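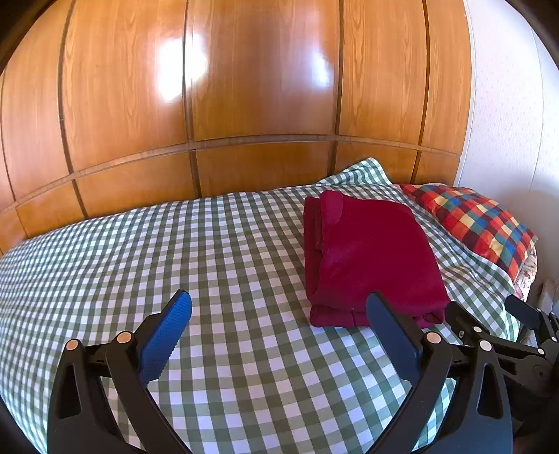 Ollgate House, second floor, quarterly room safety check
Date of check: 12/3/22
Rooms covered: the three furnished units on the Whiteley Street side

The check follows the same order as the February one, so the two can be read next to each other. Each item is marked OK, FIX or WATCH, with a comment where one is needed. Built-in furniture is on the list again this time. The wall of wardrobes behind the bed, with its tall doors above and shorter panels below, counts as built-in and is checked under section 3. Folded clothes and bedding on a bed are fine and don't need a comment. Clothes on a heater always do.

1. Smoke and carbon monoxide alarms

Smoke alarm in bedroom, test button pressed: OK
Smoke alarm in hallway: OK
Carbon monoxide alarm near kitchen: WATCH
Comment: Sounds when tested but the replace-by date is next spring. Order the new one now. The last order from Ruvport took five weeks.
Alarms clear of paint, tape and covers: OK

2. Doors and ways out

Unit door closes and latches without a push: FIX
Comment: End unit only. The closer is too weak and the door stops an inch short of the frame. Adjusted once already in February. Replace the closer this time.
Door opens from inside without a key: OK
Hallway clear to the stairs: FIX
Comment: Stroller and two boxes on the landing. Tenant asked to move them, and the landing was clear by the end of the visit.
Stair lights: OK
Bedroom window opens fully and stays up: WATCH
Comment: Middle unit window stays up but drops slightly if the sash is bumped.

3. Built-in and heavy furniture

Tall units fixed to wall: OK
Comment: Pulled by hand at the top and at shoulder height. No movement in any unit.
Upper doors, hinges tight: FIX
Comment: Front unit, far right door, top hinge has one stripped screw. Use the next size up and put a little wood glue in the hole.
Lower panels, no splinters or lifted edges: OK
Bookcases brought in by tenants, strapped: FIX
Comment: One tall bookcase in the middle unit has no strap. Strap kit left with tenant. Check again at the next visit.
Bed frame, slats and legs: OK
Nothing heavy stored above head height: WATCH
Comment: Suitcase on top of the bookcase mentioned above. Should come down until the strap is on.

4. Electrical

Outlets and switches, no cracks or scorch marks: OK
Kitchen and bathroom outlets trip when tested: OK
Extension cords not under rugs: FIX
Comment: Front unit, cord runs under the living room rug to a lamp. Moved along the baseboard during the visit. The outlet by the window would be better if the lamp can go there.
Space heaters: WATCH
Comment: One Skurnier heater, label reads 800 watts. Cord is in good shape. Was plugged into a power strip and has been moved to the wall outlet. Keep three feet clear on all sides.
Panel labels readable: OK

5. Water and heat

Hot water at kitchen tap: OK
Room temperature, bedroom: 67 degrees, OK
Leaks under sinks: FIX
Comment: Slow drip at the shutoff in the end unit. Pan placed underneath. Work order 1057 opened.
Bathroom fan runs: OK
Mold or damp patches: OK
Comment: The corner that was repainted after the February check is still dry.

6. Follow-up

Door closer and shutoff valve go first. Both should be done inside a week.
Hinge screw can be done on the same trip.
Window sash and carbon monoxide alarm stay on WATCH.
Tenants get a copy of the page for their own unit. Comments on other units are left out of their copy.
Any item marked FIX twice in a row goes to the Ollgate office for a contractor quote. The door closer now falls under that rule.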